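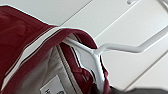

Issue 28

The Wiklow Trial

The rule sheet for the Wiklow gave each team 90 minutes and 100 points. Hanging a garment was worth the most. Mounir Bennani had read the sheet often enough to know that it did not define "hung."

He raised this with Rivadeneyra, who ran the robotics club and had written the sheet.

"It means the garment is on the hanger," she said.

"Both shoulders?"

"Write down what you think it means. Then score yourself against it."

He wrote: both shoulders supported, collar not folded under, hanger released by the gripper. He taped the page inside the lid of the toolbox. Adier, who handled the code, read it and changed a tolerance by 3 millimeters without comment.

The first run began at noon on Sunday. The arm stopped short of the grasp point and reported success. Adier logged it as a false positive. The second run reported failure. He could find no fault in it and logged that as well.
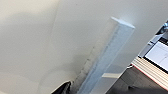 Gripper finger near the base of the translucent bar.

"The calibration is off at the wrist," Bennani said.

"The calibration is from September."

"Then it was off in September."

They ran the routine again. It took eleven poses and produced a residual slightly worse than the old one. Adier kept the old one. Bennani entered both in the log, with initials, and left the column marked Cause blank.

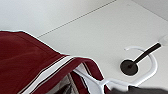 He had left that column blank on most pages. Rivadeneyra had once told him that a blank was acceptable and a guess was not, and he had taken this as a rule covering more than robots. When his brother called to ask whether he would be home for dinner, he said the data did not support an answer.

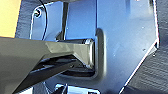 Grolura was the name of the rival club, and Grolura had finished its trial the day before. Its score was posted on the door. Bennani did not look at it until the last run was queued. He was watching the gray finger, its wedge tip inside the slot in the blue plate, pressed close to the right inner edge. He asked Adier for the clearance on that side.

"Small," Adier said.

"Is that a number?"

Adier got out the feeler gauges and gave him a number. Bennani wrote it down, initialed it, and went to read the door.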